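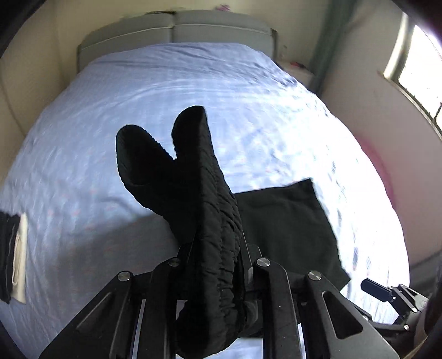 Chapter 8
Collecting Demonstrations in the Home

Chapter Goals
After reading this chapter, students should be able to:
Define a demonstration, an episode, and a collection plan.
Compare hand-held collection with collection by remote control of a robot arm.
Write clear start and stop rules for a household task.
Recognize common sources of narrowness in a set of demonstrations.

Key Terms
demonstration; episode; operator; collection plan; coverage; held-out home; rejection rule

8.1 Why Examples Are Needed

The controllers studied in Chapters 5 through 7 were written by engineers who could state in advance what the machine would meet. A part arrived at a known place, in a known position, and did not change its shape when it was picked up. Household work offers few of these conditions. A jacket dropped on a bed may lie in any number of ways, and its shape changes again as soon as a finger touches it. Writing a rule for each case is not practical.

A learning system takes a different path. It is given many recorded examples of a task being done by a person and is trained to produce similar motions when it meets similar views. Each recorded example is called a demonstration. The stretch of recording that holds one demonstration, from a defined start to a defined stop, is called an episode. The person who performs the task is the operator.

The quality of the trained system depends heavily on what the operators did and where they did it. For this reason the present chapter treats collection as an engineering activity in its own right, with its own plans, checks, and records.

8.2 Two Ways to Collect

In remote collection, the operator moves a robot arm from a distance by means of a control device. The recorded motions are ones the arm has already carried out, and no later conversion is required. The method is slow, however, and the arm must be carried into every room where examples are wanted.

In hand-held collection, the operator holds a gripper with fingers like those of the robot and does the task directly. A camera attached to the tool records the view from the hand. The equipment can be taken into an ordinary bedroom or kitchen and put to use within minutes. The path of the tool must afterward be recovered from the recording, and some of the recovered paths will be ones that a given arm cannot follow. Section 8.5 describes how such episodes are found and set aside.

Neither method is best for all purposes. A project may use the hand-held tool to gain variety and the robot arm to gain a smaller set of closely matched examples.

8.3 Case Study: The Brollholm Clothing Study

The Brollholm study, directed by Mitsuko Wada, will be used throughout this chapter. Its purpose was to gather examples of clothing being lifted, moved, and folded on beds. The collection plan called for 1000 episodes from 30 homes. Work began in June with a short trial in the Ballard district, after which the plan was revised.

The trial exposed two faults. First, operators had been told to begin recording "when ready." Many episodes therefore opened with long periods in which the tool did not move. The revised rule stated that an episode begins with the fingers open and the garment in view, and ends when the garment has been released and the fingers are clear of it.

Second, operators tended to choose thin, flat items, which were easy to grip. Thick and padded garments were rarely attempted. These garments compress between the fingers and often hide much of the view once lifted, so a system trained without them would be poorly prepared. The revised plan assigned garment types to each visit and no longer left the choice to the operator.

Wada's team also reserved 8 homes as held-out homes. Episodes recorded there were used only for testing and were stored separately from the training set.

8.4 Before You Continue

Sections 8.4.1 through 8.4.3 develop the collection plan in detail. Students should first review the discussion of camera position in Section 3.2 and complete the following preparation.

Choose one garment and one surface in your own home. Write a start rule and a stop rule for moving the garment to a new place on that surface. Give the rules to a classmate, who should perform the task 10 times without further instruction. Record every point at which the classmate had to guess your meaning, and bring both versions of the rules to class.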